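Home | Studio Work | Reports | People | Contact

We use cookies to remember your settings. Accept | Manage

Wall Surfaces for a Small Hotel Lobby: Final Project Report
Ermelinda Amaral
Interior Materials II, instructor Dean Bramwell

1. The brief

Our client for the term was the Benley, a hotel whose lobby has one good window and a great many opinions about it. The assignment was to choose a wall covering for the lobby and the elevator hall behind it, defend the choice, and stay inside a budget that I am told was generous in some earlier decade. I was given 500 square feet of wall and two product lines to compare: Landetus, a woven vinyl sold by the roll, and Curkum, a pressed wool felt sold in panels.

I went in wanting the felt. I should say so early, as the rest of this report is mostly the story of my losing an argument with a suitcase.

2. Testing

The samples were mounted on scrap board at the height of a rolling bag and put through the following, in this order: a wheel scuff, a coffee splash, a wipe with the cleaner the hotel uses, and a strip of tape left up overnight. The felt took the wheel well and the coffee personally. After three cleanings the stain had become a larger, paler stain. The woven vinyl showed a shine where the wheel had rubbed, but only from one side, and the coffee came off with a paper towel.

The tape test was a draw. Both samples gave up the tape and kept a little of the glue.

I also hung each one with a seam down the middle. The Landetus seam can be seen if you know where it is. The Curkum panels are meant to show their joints, so there the question is whether you can keep the joints straight, and on my first try I could not.

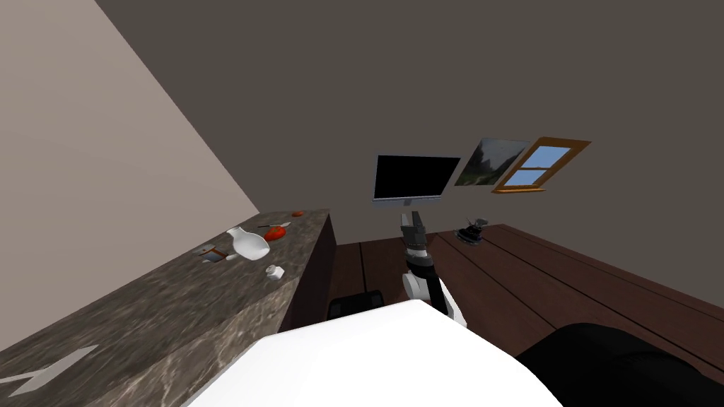
Color took longer than anything else in the project. The Landetus card has 20 shades, and at least half of them are the same oatmeal on different days. I narrowed it to a pinkish beige and a dark gray-brown and argued for using both, with the change made at a corner so that no trim is needed. A plain wall also leaves room for a busy counter: with stone in mottled gray, brown and taupe, and pale veins running along the front edge, a patterned weave behind it would be one guest too many. Mr. Bramwell's note on my first scheme, which had a herringbone, was the single word "Why?"

3. Sound

Felt wins this section and I would like that recorded. In the elevator hall the vinyl does very little for echo. My compromise is to put Curkum panels on the upper part of that hall only, above the reach of luggage and most coffee.

4. Cost

The mixed scheme comes in nearly 3 percent over budget. Dropping the Pomare backing board from the lobby side would fix that, but the old plaster there is wavy and the board hides it. I left it in and marked the overrun in red.

5. What I would change

I would test under the hotel's own lamps. The studio lights are cool, and the pinkish beige went quite a bit pinker when I carried the sample over to the Benley. The front desk manager liked it. I have chosen to count that as data.

I would also order the felt samples earlier. They came in August, two weeks behind the vinyl, and got a shorter trial.

Last updated March 9, 2019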